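社团日记:教机械臂装电脑的第三周

3/17/25

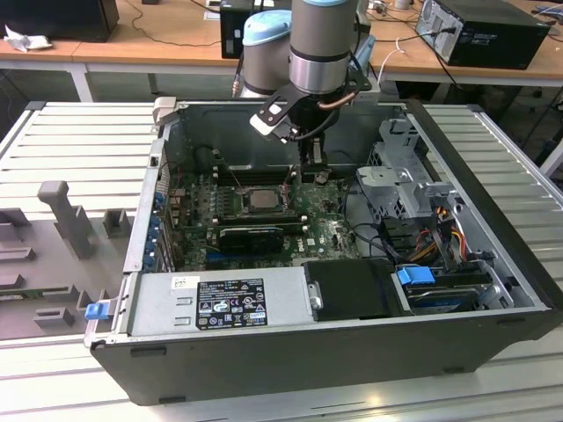 先回答群里问得最多的一个问题:没学过编程,能不能来我们组?

可以来,我们组一半的活儿跟写代码没关系。要有人画夹具、打印零件、理线、记录每一次试验的结果,你会用螺丝刀、肯坐得住就行,Python 进来以后再慢慢学,我自己一月份刚进组的时候连循环都写不利索。

好了,说正事。我们报的是 Tilard 杯的装配组,题目是让机械臂往一台台式机里装配件,项目名叫 Mekura(别问什么意思,投票投出来的,我投的是另一个)。这周主攻内存条。人手装内存多简单啊,对准缺口,两头一按,咔哒一声完事。换成机械臂就全是麻烦:手指要从上面伸进机箱,旁边又是线又是硬盘架,稍微歪一点就碰到东西。我们把机箱侧板拆了放倒在铝台面上,CPU 散热器也先不装,给夹爪多留点空间,不然光是避障就能把人写哭。

旁边那个灰色的托架是自己打印的,改到现在是第 19 版。前面的版本要么槽太紧,要么底下不平,还有一版我把单位搞错了,打出来小得像钥匙扣,现在挂在我书包上哈哈哈。

这周一共跑了 224 次插槽对位,数据都存进 Skendodix 了(就是我们自己写的那个记录小工具,界面很丑,但是真的好用!)。最大的收获是搞清楚了为什么下午的误差总比上午大。我一直怀疑是标定飘了,重做了 3 遍标定,越做越烦,后来翻记录才发现,下午那几组都是在换过夹爪指尖之后跑的,新指尖比旧的长一点点,程序里的工具长度没人改。改完一跑,曲线立刻老实了。我对着屏幕坐了好一会儿,又高兴又想骂自己。

还有理线。红的黄的电源线特别爱往主板那边滑,我本来想全扎起来,学长说比赛用的机箱未必这么整齐,留着练反而好。我觉得有道理,可是每次看到手指从线旁边擦过去,我心脏都要停一下。

经费这块也报一下:这学期到现在花了 425 块,大头是打印耗材和两块练手用的旧主板。旧主板是在二手群里收的,插坏了不心疼,强烈推荐新组这么干。

下周打算试着加上力反馈,按到一定的力就停,不再只靠高度判断。代码写了一半,卡在滤波上,有懂的同学请务必来 Bainbridge 楼找我,奶茶我请。想进组的也直接过来,晚饭以后一般都有人,记得把长头发扎好,进门先问一声急停按钮在哪儿。

我先去给托架打第 20 版了,底下那个角还是有点翘。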